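Towel folding

Towel folding is the household practice of bringing a clean towel into a smaller, regular shape for storage. It is usually done on a bed or a table after drying. The towels wait in a basket and the finished ones are stacked on a shelf or in a tray.

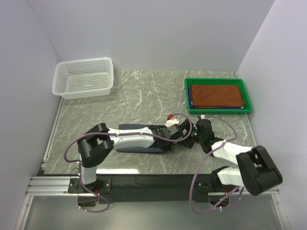

Folded brown towel in a green tray, with an empty white basket at the left.

Material

Most bath and hand towels are made of terry cloth, a fabric with small loops on its surface. The loops make the folded edge thick and round, so a terry towel does not keep a sharp crease as a bed sheet does.
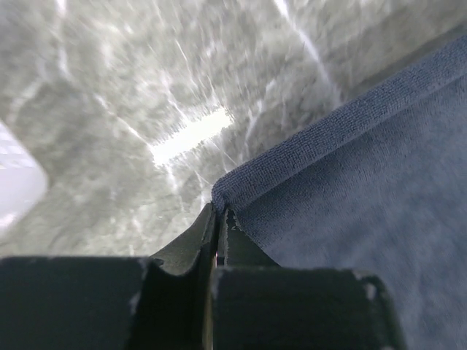

Folded edge of a blue terry-cloth towel.

Method

In the common method the towel is first laid flat and smoothed from the middle to the sides. Then it is held at 2 corners and one end is brought over the other part.
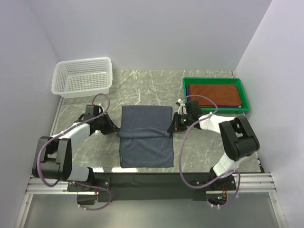 The fold is pressed lightly with the hand and the step is repeated until the towel has the width of the shelf. In her handbook for guest houses, Tahira Mughal recommends a finished width of 15 centimeters for hand towels. Wenceslao Orozco prefers to roll them, which he considers better for deep drawers.

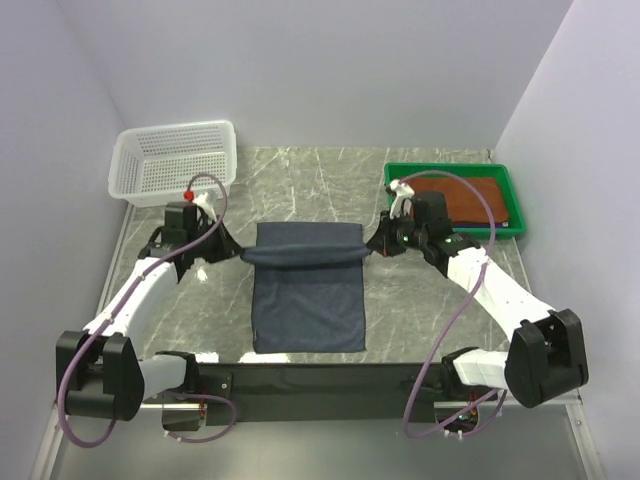
Should a towel be folded while it is still damp?
It is better to wait until it is fully dry, as moisture stays inside the folds and can cause a bad smell.

See also: Laundry basket, Linen closet, Terry cloth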